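Section 3. Sorting and hanging, using the Mevby hanger set

Read this section before you unpack the hangers. The leaflet in the box says any garment can be hung in one motion. We doubt it, and the steps below assume you will need several.

3.1 Before you start

1. Clear a table long enough to lay one shirt out flat with its sleeves open.
2. Wipe the table and let it dry.
3. Bring out one small load. A full basket only makes a bigger heap.

Note: The Buller folding board (part 461) is sold as a companion to this set. You can skip it. A flat table does the same work.

3.2 Sorting

4. Pull out anything strongly colored and keep it apart from the whites until you are sure the dye holds. "Colorfast" on a label is a claim, so press a damp white cloth on an inside seam and look at the cloth.
5. Put heavy items with waistbands to one side. They belong on a clip hanger (part 804, not included).

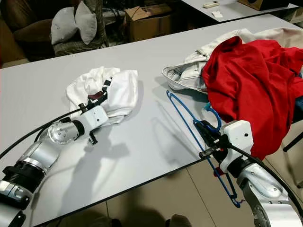 Shirts are where most people go wrong with a plastic hanger. They pick up the hanger first and then go looking for the collar. With a white shirt still bunched up on the table and the blue hanger already held by its hook, there is nothing to slide the hanger into yet. Leave the hanger down and open the shirt first.

3.3 Hanging a shirt

6. Find the collar and shake the shirt out from there.
7. Lay it face up and smooth the shoulders.
8. Feed one end of the hanger in through the neck, then the other.
9. Fasten the top button. Skinum collar grips are said to replace this step. Ours slid off.
10. Lift by the hook and check that both shoulders sit level.

Caution: Do not force the hanger through a buttoned neck. The fabric stretches and the plastic may snap.

Caution: The box promises 80 uses for each Odukoya foam sleeve. Replace a sleeve as soon as it splits, whatever the count.

For trousers and skirts, go to Section 4.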